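Skovico closes its picnicware refill counter in Grostari, swap shelf stays open

September 14, 2025

The household goods shop Skovico has closed the counter in Grostari where customers could bring back old plastic picnicware and receive a discount on new pieces. The counter was open for 3 years. The last day was in the end of August, and the company informed its customers by a notice on the door and by a letter to the members of its savings card.

According to the letter, the main cause is the price of transport. The returned bowls, plates and cups were collected in the back room of the shop and were sent by truck to a sorting plant in Fogh, where they were washed, separated by type of plastic and ground into small pieces. The truck went to Fogh one time per month. When the transport company raised its price in the spring, Skovico tried to send the truck every second month, but the back room was too small for this.

"We did not want to stop in the middle of the picnic season, so we continued until the end of summer," said Ultan Buckley, who manages the Grostari shop. "For many customers it was a habit. They came on the way to the market with a bag, and they went home with the same bag and a coupon."

In its last year the counter accepted 200 boxes of used items. Most of them came from families with small children and from the two kindergartens near the river, which change their tableware often. The coupons had a value of 4 crowns per full bag and could be used for everything in the shop except candles and glass. 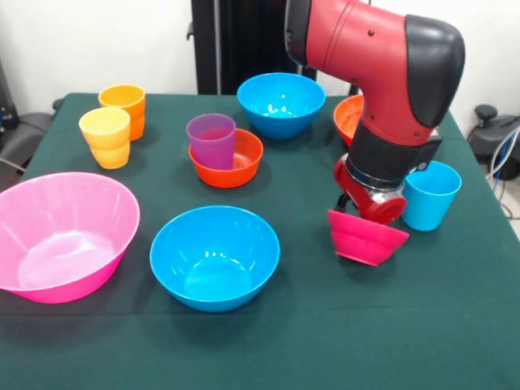

Can customers still use the coupons they have at home?

Old coupons are valid until the end of this year, at the cash desk in Grostari and also in the larger Skovico shop in Fogh. It is not possible to change them for money. If a coupon has become hard to read, the cashier can check its number in the computer, but only when it was given to a person with a savings card.

The swap shelf near the entrance of the Grostari shop will remain. It was started by customers and has no connection with the discount. Everyone can leave clean items there and take others for free. Buckley asked that people do not leave broken pieces or things with food on them, as the staff had to throw away a lot of such items during the first week after the counter closed.

The town recycling yard accepts hard plastic from households, but it does not give any payment for it. The yard is open on weekday afternoons. Tableware must be put in the container for mixed hard plastic, and metal handles should be removed before. Lids from soft plastic go to another container, next to the one for bags and film.

Not all customers are satisfied with this solution. A petition at the bakery Perkeo, on the other side of the square, has collected 123 signatures from people who want the counter back. Its text says that the yard is too far for those who have no car, and that the bus stops there only in the morning, when the gate is still closed. The petition also proposes that the shop and the town share the price of the truck.

Skovico has answered that it is ready to talk about such a proposal, but that it can not promise anything before it knows the transport prices for next year. The town office has not yet given an answer. A person from the office said by telephone that the question of the bus times is known and will be discussed together with the new winter timetable.

The space of the old counter will be used for school supplies until the end of the fall, and then for Christmas goods. The two employees who worked there have moved to other parts of the shop, and their working hours did not change.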